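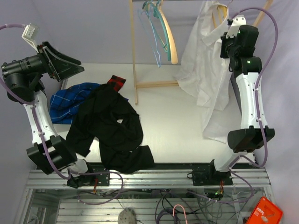 4. Preparing, folding and hanging the clothes

Read this section after you have put together the Grunar clothes rack (section 3). The rack must stand level and both crossbar screws must be tight before any clothing goes on it.

4.1 Before you start

You need:
The assembled rack
A clean table, wiped and fully dry
Hangers, best with a notch at the shoulder
The Bedoya folding board, if you ordered the set with the board
A soft clothes brush

Put the table in front of the rack, with enough space between them that you can open a shirt to its full width. A white or light-coloured table is good for this work, because you see lint and loose threads on it more easily. With dark clothing the difference is big.

Note: The rack may carry not more than 73 shirts or light garments. For winter coats please look at the table in section 7, the number is much lower.

4.2 Sorting the pile

1. Lay the pile on the table. Do not pull one piece out from the bottom. Checked shirts in soft cotton stretch at the collar when they are pulled like this.

2. Lift the top garment with both hands, at the shoulders if you can find them. If it is a large dark piece and you cannot see what is front and what is back, look for the label. It is normally inside the neck or in the side seam.

3. Check that no sleeve hangs over the front edge of the table. A hanging sleeve pulls the rest of the garment after it, and you will start again from the floor.

4. Make two groups: dark plain pieces on one side, checked and coloured pieces on the other side. Red checks should be kept apart from pale fabrics until they were washed a few times.

5. Empty the pockets. Close all zippers and the top button of every shirt.

Caution: Do not put damp clothing on the wooden crossbar. The wood is oiled, it is not lacquered, and a wet sleeve leaves a grey mark which is very hard to remove.

4.3 Folding a long-sleeved shirt

1. Lay the shirt with the buttons down. Smooth it from the middle to the outside with a flat hand.

2. If you use the folding board, place it between the shoulders, with the upper edge touching the collar.

3. Fold the left side in, over the board. Bring the sleeve back so that it lies straight down along the fold.

4. Do the same with the right side.

5. Pull the board out downwards, slowly.

6. Fold the bottom hem up by one third, then fold again to the collar. Turn the shirt over.

With a checked shirt you can use the pattern as a ruler. Choose one vertical line on each side, the same distance from the collar, and fold on this line. My colleague Inna Fedoruk folds all checked shirts without the board and they come out straighter than mine.

Note: A jacket with a thick lining should not be folded this way. Hang it, see 4.4.

4.4 Hanging on the rack

1. Put the hanger in from the bottom of the garment, never through the neck. The neck becomes wide otherwise.

2. Brush dark garments before hanging, from top to bottom. Dust is easier to take off on the table than on the rack.

3. Begin at the vertical post and work outwards. Heavy pieces go nearest to the post, light shirts go to the end.

4. Leave the space of 2 fingers between the hangers. Clothes that are pressed together get new creases overnight.

5. All hooks should point in the same direction, to the back.

The lower crossbar is for stability only. Please do not use it as a shelf for shoes or as a step – it will hold for a while and then the joint opens.

Caution: If the rack leans forward after hanging, take everything off before you tighten the screws. Do not tighten under load.

4.5 Care of the wood

Wipe the posts with a dry cloth every few weeks. Once a year, for example in April when the winter coats are put away, apply a thin coat of Ollus wood oil and let it dry overnight with the window open. Keep clothing away from the rack until the next evening.

If a screw cover is lost, order part 155. The cover is the same colour as the post and is pressed in by hand, no glue is needed.

Text of this section: Kolbrún Lund. Corrections are welcome, also for the language.

Continue with section 5, Moving the rack to another room.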